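Milwood Robotics Club
Minutes of the general meeting, March 20, 2022

Chair: Chukwuemeka Ogundipe
Minutes: Akgül
Present: 13 members, plus two parents who stayed for the demo
Apologies: received from the Endis team, who were at their regional scrimmage

1. Minutes of the last meeting
Accepted with one correction. The spare battery charger is at the school, not at Chukwuemeka's house. (It has been found! It was behind the laser cutter.)

2. Small Things project: where we are
This took up most of the meeting and we make no apology for that, it was great. For anyone who missed February: the Small Things team is recording people picking up everyday objects with the hand-held grippers, and then training a model on the recordings so that our arm can try the same moves by itself.

Akgül reported that the team now has 203 usable recordings, up from 100 at the last meeting. Everyone clapped. Home sessions have made the biggest difference, as members can record after homework without waiting for a slot in the lab. Bedrooms and kitchens also give us far more variety than the gray lab table ever did, with patterned sheets, blankets, odd lighting and all sorts of clutter.

The training run over the weekend used 2,454 short clips cut from those recordings. The arm picked up the foam block on its first try in front of everybody, and then dropped the tape measure on its first try in front of everybody. Chukwuemeka would like it recorded that the room cheered for both.

3. What is hard to pick up
A long and very lively discussion. Soft, flat things are giving us the most trouble. Packets slide or fold when the fingers close on them, and cables come up with whatever is lying next to them. Clear plastic is a problem of its own, and the vision group thinks the model often can't tell where a transparent lid ends and the background begins.

Ideas from the floor:
- Go in from the side on flat packets and use the edge of another object as a stop.
- Record each hair clip in at least three positions. Claw clips behave completely differently from flat ones.
- Try round cases both lying flat and leaning on something.
- Slow down! Several recordings had to be thrown out because the hand moved too fast for the camera to follow.

It was agreed to try all four before the next meeting and compare notes.

4. Object kits
The team wants every home session to use a mixed pile of things instead of one object at a time. Agreed with enthusiasm. A good pile should have something hard, something soft, something long and thin, and something shiny. Members may use what they have at home, but please ask before borrowing a sister's cosmetics (this has already come up). No glass, no blades, nothing that leaks.

5. Equipment
One finger pad on the older gripper is starting to peel. Replacements have been ordered from Kukcombe and should be here before the end of March. Please don't glue it yourself. Grippers go home in the padded bag, and the sign-out sheet needs a name and a return date every time, including when you are only keeping it overnight.

6. Spring showcase
We have a table at the spring showcase! The plan is to let visitors try a gripper themselves on a tray of small objects, and then watch the arm have a go at the same tray. Chukwuemeka will write the short explanation for the poster. Two members offered to build a stand so the arm sits at a height younger kids can see. A suggestion to put the arm in a bow tie passed by a show of hands, with one vote against.

7. Any other business
The newer members asked for a beginner session on labeling clips. Akgül will run one before the next meeting and will bring the snacks left over from today, if there are any.
Thanks were given to the parents for the rides home.

Actions
Akgül: labeling session, finger pad order
Chukwuemeka: poster text, confirm power outlets at the showcase
All members: one mixed-pile session each, following the list under item 3

Meeting closed, and then half of us stayed to watch the arm chase the tape measure again. 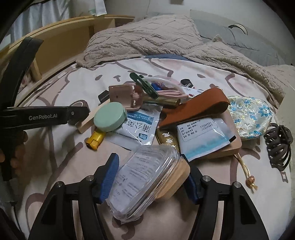 Small Things, mixed pile on a bear-print sheet: clips, packets, a charging cable and a clear box between the jaws.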